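Caderno da oficina – arrumação das caixas
6 de maio de 2018

Imprimir | Enviar por e-mail

Continuação da triagem do armário. As caixas de tampa amarela ficam todas para ferragem pequena e grampos, decidido com a Florencia. As antigas da Nillo vão para o depósito, 16 no total, não fecham direito.

Pontos a ver na caixa: trava lateral (prende na base?), alça no meio da tampa, se aguenta peso. A Milagros quer 60 destas, eu acho muito. Orçamento da Quezada: 1.671, sem frete. Pedir outro á Flanthorpe antes de fechar.

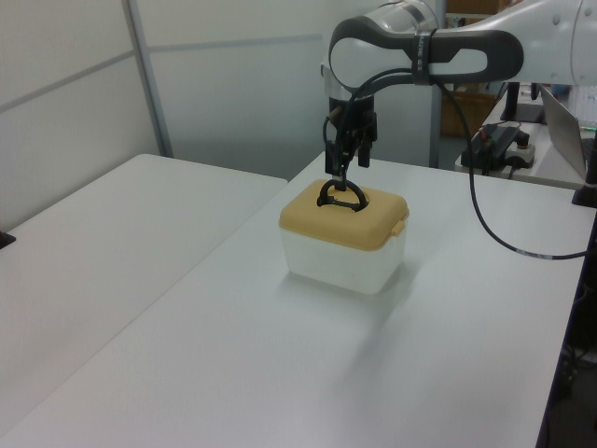 Caixa com tampa amarela e alça preta, na mesa branca.

Base meio transparente, bom – dá pra ter ideia do que tem dentro sem abrir. Mesmo assim etiquetar, lado da trava, letra grande. Caneta some do plástico, usar fita.

Grampos: guardar um por caixa, deitado. Os em C novos ficam no saco plástico até alguem precisar, não tirar a etiqueta. Os usados limpar o fuso antes, pouco óleo, pano seco. 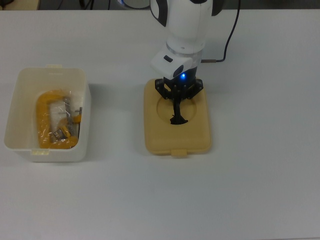 Tampa sempre do lado da caixa enquanto se enche, nunca embaixo da bancada – em outubro perdemos 2 assim e ficou caixa aberta juntando pó até agora.

Falta: lista do que vai em cada prateleira (Florencia), falar com a Motley sobre a estante, fita nova. Chave do deposito está com a Milagros.

Imprimir | Enviar por e-mail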